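About Postwood

Postwood looks after the heating and hot water in buildings that other people would prefer not to think about. Schools, mostly. Also church halls, small hotels, two swimming pools and a bakery in Dallport where the boiler is older than the business and a good deal more temperamental.

We began with one van and a contract to keep a primary school warm through a winter. The contract was for five months. The school still rings us, usually on the first cold Monday after half-term, and we still go, usually with a bag of the same washers.

What we do

The short version is servicing, repairs and replacement of commercial heating plant. The longer version involves a lot of standing in basements. We look after gas boilers, pumps, pressurisation units, buffer vessels, controls, and the sort of pipework that has been added to by every contractor since the war without any of them drawing it. If you have a schematic on the plant room wall, we will be delighted to see it. We will then check whether it is a schematic of your building.

We also fit air source heat pumps, and we'll tell you if your building isn't ready for one. A draughty hall with single glazing and radiators sized for water at eighty degrees can be made to work with a heat pump, but the order of the jobs matters, and the heat pump is seldom the first of them. This advice has lost us several sales. We keep giving it.

Water treatment is the part of the work we bang on about most. Black sludge in a heating system costs more than anything a customer ever argues with us about on an invoice, and the cure is dull: clean the system, dose it, sample it, write the result down. We sample every contract building twice a year and send you the figures with a sentence in English underneath.

How we work

Each building has its own engineer, and a second who has been round it at least once with a torch. You get both phone numbers. The office line is answered by a person from 6 in the morning, which was a customer's idea and has never been popular with the person.

Quotes are itemised. If a part can be repaired, the repair is priced next to the replacement so you can see what you're choosing between. We charge for call-outs, and we don't charge for the second one if it's the same fault.
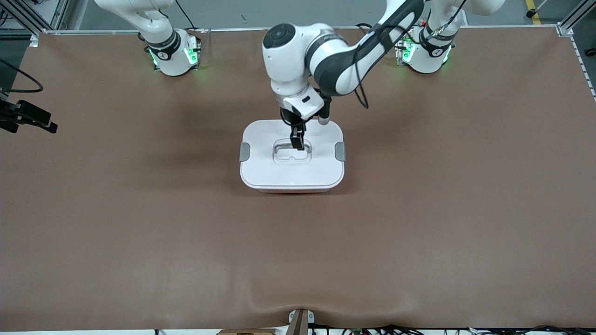 The Nyanda Hotel wrote to us after its first winter on contract and asked that we pass on the following: the engineers were punctual, the plant room had never been so tidy, the bedrooms on the top floor were warm for the first time in living memory, and could we please stop leaving notes for the night porter about the thermostat. We have spoken to the engineer responsible. The notes are now shorter.

Top floors are a speciality, as it happens. A cold top floor is very often a balancing problem, and balancing is slow, unglamorous work with a spanner and a thermometer. It is frequently skipped at commissioning when everyone wants to go home. We have cured cold rooms that had been quoted for new boilers, larger pumps and, in one case, a separate electric system, by spending a day and a half going round the lockshield valves.

Flernix

Flernix is our logbook. It started as a spreadsheet and became something better when the spreadsheet fell over. Every visit, reading, part and grumble goes into it, and customers can log in and look. It now holds 3,000 service visits, searchable by building, by boiler and by swear word, although we have taken that last filter off the customer side.

We are sometimes asked if we sell it. We don't. It has a button that does nothing and we are all afraid to remove it.

Where we are

The workshop and stores are in Dallport, behind the tyre place. Parking is in front of the roller door unless the roller door is open, in which case it is wherever you can find. We cover everything within an hour's drive, and we define an hour by the traffic on a wet Friday, so the map is smaller than you might expect.

Joining us

We take on apprentices most years and we keep them on if they want to stay. Applications open in November. You don't need to know anything about heating, but you should be comfortable with ladders, early starts and being asked what you think is wrong before anyone tells you. Good handwriting used to be a requirement. Flernix put an end to that, and it shows on the birthday cards.

Complaints

Please make them. Ring the office or use the form on the contact page, and you'll have a reply within 2 working days from somebody who has read what you wrote and looked up the visit. Compliments are dealt with by the same process and take slightly longer, as they tend to get passed round.

Page last updated 2021-10-24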